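Ankit Chauhan
@ankitchauhan · Wed 18 September

ok budget season thread. we're trying to buy small robot arms for the bench at Prekville and I have opinions. typing this between meetings so forgive me

1/ Ask was simple. 7 desktop arms, one for each station, plus spares. Desk-sized, cheap enough that a student can break one and I don't have to write a memo

2/ First quote came from Casport. Lovely arms. Metal, sealed, nice pendant. Price for 2 of them ate the whole line. And the service plan is yearly and starts in January whether or not you've unboxed anything

3/ Second option, Nuvmont kits. You print the links yourself, they ship servos, boards, screws. Much cheaper. But now I'm buying filament and somebody's evenings

4/ evenings are not free btw. Put them in the sheet. I didn't last year and Nisha Khurana (she signs these) asked me very politely where the assembly hours went. No answer

5/ So this year's sheet has columns for: parts, print time, assembly, spare servos, power supplies, mounting, cable stuff, and a column just called "oops". Oops is the one that gets used

6/ Spare servos – buy more than you think. The gripper one goes first in my experience, then the elbow. Last year we ordered zero spares and lost a month waitng on a parcel

7/ Power supplies. The kit quote didn't include them. Read the quote. Read it again. "Arm, complete" did not mean what I thought it meant

8/ Also boring but – clamps. An arm that isn't held down walks across the table. $49 for a decent pair and I had to argue for it in a meeting that cost more than $49

9/ Someone asked if used is ok. Sure, if you can see it move first. We got one secondhand from Srivastava, works fine, but the wrist had slop and there was no paperwork at all. Finance hates no paperwork

10/ Nisha's question for every line: what happens if we don't buy it. Great question, annoying question. Killed the second label printer. Did not kill the spares

11/ Task objects are their own line now. I used to just grab things off desks and then people want their things back. Put in $200 for the year, blocks, cups, foam, tape, whatever gets chewed up
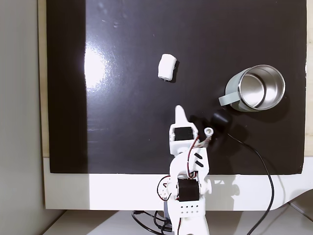 12/ Work surface is the line I'd fight for this year. It decides a lot about how your camera footage looks and it gets left till last every single time. Glossy black board, white printed arm, you get a big oval of glare on the left and the steel inside of the mug throwing light back too. So I'm pricing matte sheets, same size, one per station. Small money next to the arms

13/ Cable management, same story. Sleeves, ties, a few clips. Wires looped loose around an arm will snag on something sooner or later. Cheapest line on the sheet and I still nearly cut it

14/ Where I've landed: Nuvmont kits for all 7, spares for the gripper and elbow, matte sheets, clamps, and ONE Casport quote kept on file for next year in case the money fairy shows up

15/ Sheet goes to Nisha tonight. If you've run print-it-yourself arms for a full year I'd love your real servo replacement numbers, mine are from one bad spring and a notebok I partly lost

16/ ok next meeting. will post the template once the oops column has been approved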